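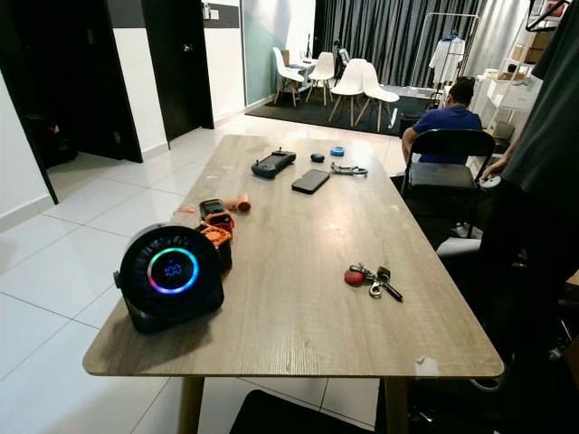

Wood-grain table, black fan with the color ring lit

About Lornwood Qur'an School

Assalamu alaikum and welcome. Quick page for now, the long version is still being written. If you came from the old Flendham site, same school, same teachers, new name on the door.

Who we are

Small school for Qur'an reading and recitation. Kids, teens, grown-ups. We started in a front room in Flendham with a few families who wanted their children reading properly before they forgot the letters over summer. Outgrew the front room. Outgrew the next place too. Now in Lornwood, on Mocanu Street, side entrance, up the stairs – the front door belongs to the shop and they have been very patient with us.

Currently 168 students enrolled, alhamdulillah. More sisters than brothers in the adult classes, about even with the kids.

What we teach

Reading from zero. Letters, joining, vowels, stops. Everybody new goes through the Qaida, including adults who say they don't need it. Some finish it in a few weeks. Some take a year. Both fine.

Tajweed. Where the letters come from in the mouth and throat, long and short, the rules for noon and meem, when to pause and when not to. Taught mostly by ear. Teacher reads, you read back, teacher stops you, you read it again. Bit of theory on the board for those who like the names of things.

Memorization. Usually starting with the last juz, short surahs first. New lesson, recent lesson, old lesson, every single class. We will not move a student on if the old pages have gone. Parents ask about this a lot so putting it here.

Meaning class. For teens and adults, in English. One surah at a time, slow, with a tafsir open on the table and plenty of time for questions. Last year we spent most of the fall on Surah Yusuf and could have kept going. Next up is Al-Hujurat, then maybe Luqman, depends on the group.

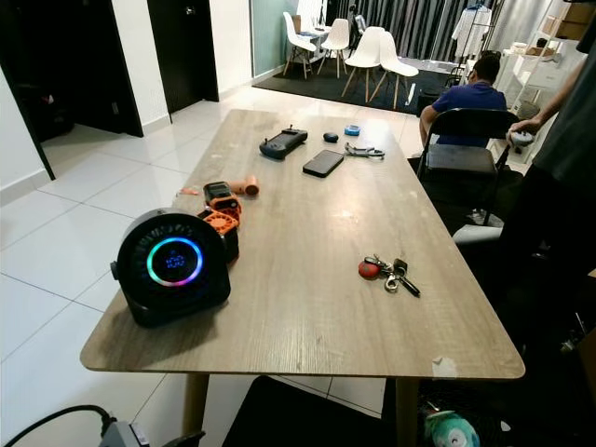 Long table, blue shirt at the back

What we don't do

No fatwas. Please ask your imam. We teach reading and recitation and a little about meaning, and for anything about marriage, money, inheritance, that kind of question, you want someone trained in it. We can point you to the mosques nearby.

No racing. Nobody gets a trophy for finishing first. We do give a small gift when a child completes a juz, and thier class gets dates and juice. That's it.

We also don't push one community's way of doing things on another. Families here come from all over – different languages at home, different madhhabs. Small differences in prayer come up and the teachers are used to it. Your child will be told to follow what you taught them at home.

How classes run

Kids: after school, 4:30 to 6:00, and weekend mornings. Small groups by level, never by age only, so a ten year old may sit with a seven year old. Each child reads alone to the teacher every class. While waiting they revise or write. Maghrib is prayed together in the winter when it falls inside class time.

Adults: evenings, 7:30 start. Two groups, beginners and everyone else. Come straight from work if you have to, people eat on the stairs. Sisters have their own teacher and own room.

Tesside: we run a smaller class there as well, kids only, in a borrowed room next to the prayer hall. Same books, same levels, so a family that moves between the two places does not have to start over. Ask about spaces first, it fills up by August. 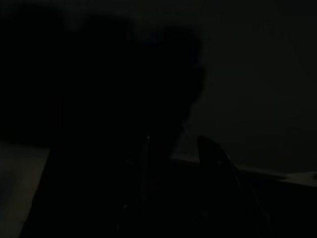
Head and shoulders against the wall, very dark

Our teachers

Every teacher has read the whole Qur'an to a qualified teacher of their own. Several hold ijazah in Hafs. That matters to us more than a diploma, though some have those too. New teachers sit in with an older one for a full term before they take a group alone.

Background checks for all staff, renewed when due. Doors stay open during one to one reading. Parents can sit in anytime, no need to call. Phones away please.

We do not shout and we do not hit. Saying it plainly as some of us grew up with both and it put people off the Book for years. A child who is having a bad day can just listen. Listening counts.

Fees

Monthly, paid at the start. Second child pays less, third less again. If the fee is hard, tell the office and it will be sorted out quietly. No forms, no proof. We have never turned a family away over money and hope we never have to.

Sponsor a student if you are able. Goes straight to books and fees. Zakat is kept in a seperate account and only used for students who are eligible.

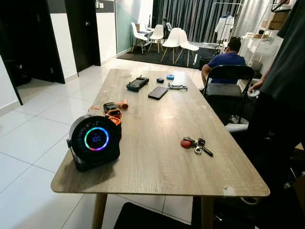

Round fan-style device on the table, glowing ring and blue digits

Where things are going

Looking for a bigger place, still in Lornwood if possible. Two rooms is tight, especially on weekends, and the shoe shelf has been over capacity since we moved in. Would like a proper wudu area. Would like a ground floor room for elders who can't do the stairs – for now one of the teachers meets them at home, ask if you know somebody.

Also hoping to start a class for new Muslims. Fatiha and a few short surahs, how to pray, all the questions. Lots of interest, need a teacher with the time. If you are new and can't wait for that, come anyway, adult beginners is a good group.

Before you visit

Modest clothes, socks if you have cold feet, shoes off at the top of the stairs. Bring a mushaf if you own one, we have spares in the 15 line print. Non-Muslim visitors and parents welcome. Kids should use the bathroom before class, please, please.

First class is free. A teacher will listen to you read for a few minutes, anything you know, even just the alphabet, and place you from there. Nothing to be nervous about.

Joining

Fill in the card at the office or message us from the contact page. Office open before the kids' class, 4:00 to 4:30. Closed for both Eids and during public school breaks. We reply to everything but sometimes slow.

May Allah accept from us and from you, and make the Qur'an light for our homes. Ameen.

Lornwood Qur'an School, Mocanu Street, side entrance. Bell is the lower one.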